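Why I've stopped buying the little packets

I have two kids and a pantry shelf that used to look like the front counter of a servo. Little bags of everything. Crackers, popcorn, those puffed chickpea things that taste of cheese if you close your eyes. I bought the multipacks because the lunch box routine at our place is a shambles at the best of times, and it's very easy to throw a packet in and shut the lid.

Then on a Tuesday I ran out, and all I had was one enormous family bag of Kovus corn chips left over from a barbecue. So I tipped some into a container for each of them and off they went. Not a word of complaint! They came home with the containers empty (well, crumbs, and one sultana that I have no explanation for) and I started wondering what I'd been paying for all this time.

I'm going to say it plainly. I think single-serve snack packs are a bad buy for most families, and I think we put up with it out of habit. You pay more for the same food, you get more wrapper, and half the time the bag is so small the kid comes home starving and eats dinner's worth of toast at four in the afternoon. My youngest once opened a packet of Zanivura veggie straws in the car and looked at me as if I'd robbed her. I counted them with her. Fifteen straws! She's a growing child, not a budgie.

My friend Perrine Mallet disagrees with me, and loudly. Her argument is portion control. If she opens a big bag of Corell salt and vinegar at home she'll finish it standing at the bench, and she'd sooner pay extra for the little ones. Fair enough, I've done the same thing with the same chips and they are delicious. But that's a grown-up's problem, and I don't see why the lunch box has to pay for it. Put the big bag up high. Put a peg on it. Hide it behind the flour, where I keep the good chocolate.

The other thing people bring up is freshness, and I'll give them some of that. Popcorn goes sad quickly, and rice crackers turn to cardboard if you leave the bag open overnight in humid weather. Pretzels, though, will outlive us all. We've been working through a big tub of the Langlois ones since April and they still snap.

I don't want to be preachy about it either. There are weeks when I'd buy a snack individually wrapped in gold foil if it meant five more minutes in bed. We still get the little packs for long drives, and for footy mornings when there's a whole team to feed and everybody's hands are filthy. What bugs me is how the small bag became the normal one, with its favourite cartoon on the front and its own end-of-aisle display, while the sensible big bag sits down by your ankles on the bottom shelf.

So have a look down there next time you shop, and do the sums on the price per hundred grams. I did, and I was cross all the way to the checkout. 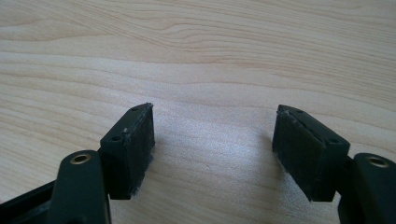
What's the best way to keep a big bag of crackers fresh once it's open?

Tip them into a container with a tight lid the day you open the bag, and keep it somewhere cool and dry, away from the stove. If they've already gone a bit soft, a few minutes in a low oven will usually crisp them up again.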